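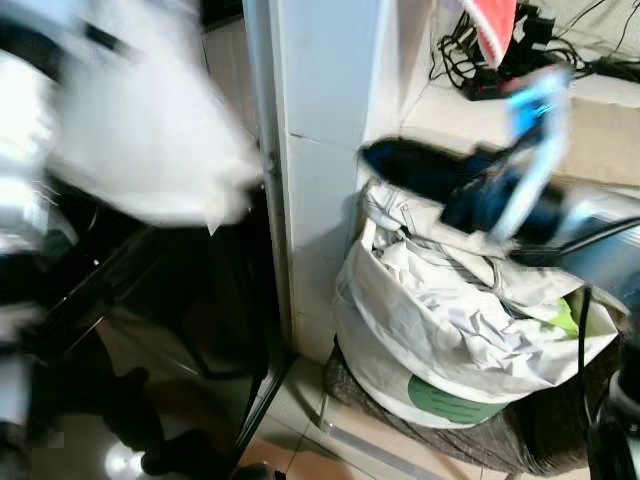

June, start 8:40. Brellville flat, kitchen side

Aim for today: compare the two finger sets on laundry, same arms, same controller settings. Left arm keeps the Nustix short jaws. Right arm gets the Draron long fingers that arrived last week. I want to know which set we should order for the second station, and if the wrist camera is worth its cable.

Before starting I checked the homing of both arms. The left was fine. The right elbow was off by a small angle, so I homed it again from the pendant and saved the pose as "park_right_b". Please do not use "park_right", it is the old one and it brings the elbow too low.

**Settings**

- grip force limit: 11 N on both sides
- closing time: 400 ms
- wait after closing: 300 ms
- lift speed: slow profile, no blending
- log starts at episode 1,834

The wait after closing was zero in the earlier runs. With thin cotton the arm began to lift when the jaws were still moving, and the cloth came out at the corner. I think a part of what we wrote in the old notes as "bad grip" was only this.

**Short jaws (left)**

Good on hems. When the jaws come to a folded edge from the side they take it nearly every time, and the cloth stays during the lift. On flat fabric they are weaker. The pads are narrow and they push the cloth away in front of them before they close. I tried to come in lower by 4 mm, which helped with the towels but made the force alarm ring twice on hard things under the cloth. I put the height back.

One remark about the pads: the left one has a shiny place near the tip. I cleaned it with alcohol and it is still shiny. It should be changed before the next long session, spare pads are in the drawer with the M3 screws.

**Long fingers (right)**

They reach deeper in a pile, and this is what we bought them for. The problem is that they take too much. In several tries the arm came up with two pieces, once with three. For emptying a machine it would not matter so much, but for sorting it is a real disadvantage. They also bend slightly under load, so the position of the tip in the controller is not the true position of the tip. I did not correct this today. The correction table from Jurić is for the older wrist and I do not trust it on this one.

Handover from left to right went better than I expected. Left holds the cloth by a corner, right comes to the upper part and closes, left opens after the wait. Failures were mostly the right tip stopping short. I added an offset of 6 mm forward and after this the failures were fewer, but I changed it in the middle of the series, so the numbers before and after should not be mixed. It is marked in the log with a comment line.

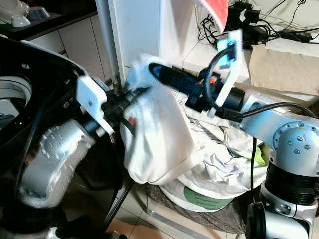
Can the long fingers be used for the handover without the wrist camera?

They can, if the left arm presents the cloth always at the same pose, but any swing of the fabric makes the right tip miss, so for now the camera should stay switched on.

**Controller**

The new Draron build is quicker to answer, I feel it most when both arms move together. It has one bad habit — after a force alarm it forgets the speed profile and goes back to the default, which is faster than we want near people. I wrote the profile again by hand each time. A small script should do it at every reset. I will write it if no one has it already.

The cable of the right wrist camera is too short when the elbow is high. It did not pull out, but it was tight at the end of the park movement. Either a longer cable or a second clip on the upper arm. I prefer the clip.

**What I would order**

Short jaws for both arms, with wider pads if Nustix sells them for this size. Keep one set of long fingers for emptying and for deep baskets. I am not sure about this yet, because I had only cotton and towels and nothing slippery. Sportswear could change the result.

**To do**

- [ ] change left pad
- [ ] clip for the camera cable
- [ ] measure bending of the long fingers with the spring scale
- [ ] reset script for the speed profile
- [ ] repeat the handover series with the 6 mm offset from the first try
- [ ] ask Jurić for a table for the new wrist

Stopped at 12:15. Arms parked, controller off, log copied to the shared disk.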